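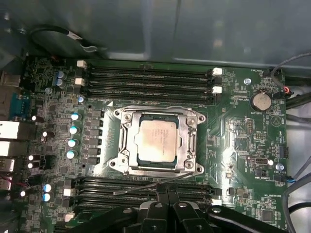

Unit 3: Calibration and Placement of Measurement Microphones

Scope of this handout

These notes accompany the third unit of the environmental acoustics course and should be read before the Wednesday laboratory session. Students are expected to know the difference between a free-field and a pressure microphone, and to be able to read an A-weighted level from the meter display. Material on frequency weighting from Unit 2 is not repeated.

3.1 Sensitivity

The sensitivity of a microphone is the voltage it produces for a given sound pressure, normally stated in millivolts per pascal. The value on the calibration chart applies to the individual capsule and may not be carried over to another capsule of the same type. When a microphone is exchanged, the new value must be entered in the meter before any reading is logged.

Sensitivity changes slowly with age and more quickly after mechanical shock. A capsule that has been dropped should be withdrawn from use until it has been checked, even where the protection grid shows no damage.

3.2 Field calibration

A field check is made with an acoustic calibrator before and after every series of measurements. Fit the calibrator squarely over the microphone, allow the level to settle, and note the reading. Do not hold the calibrator during the check – handling noise and small leaks at the seal both affect the result.

If the readings before and after a series differ by more than the tolerance in the course manual, the series is rejected and repeated. Corrections may not be averaged across the two checks.

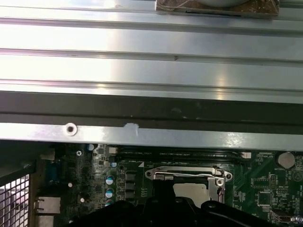

Course notes prepared by the Teaching Office, Kristiansen Acoustics Laboratory
Revised June

3.3 Choosing a position

Outdoor positions are chosen to limit reflections from surfaces other than the ground. For the exercise at the Skokside site, the microphone is set up well clear of the building wall, with the tripod legs locked and the cable tied to one leg. A windscreen is used at all times outdoors. Readings taken in strong wind are marked as such in the log and are not used in the report.

Indoors, at least 3 positions are used in each room. The Druster lecture hall has a volume of 800 cubic meters and a noticeable ventilation hum at low frequencies, so the background level is recorded separately with the ventilation running and with it switched off.

3.4 Recording results

Results are entered in the Telliten log sheet, one line per position. Each line gives the start time, the averaging time, the equivalent level and the operator's initials. Air temperature is entered in kelvin; a typical indoor value is around 294. Levels are reported to one decimal place.

3.5 Preparation for the laboratory

Read sections 3.1 and 3.2 again and bring a printed log sheet. Students work in groups of 2. The written report is submitted through the course page and should include the calibration readings, a sketch of each position and a short statement on background noise.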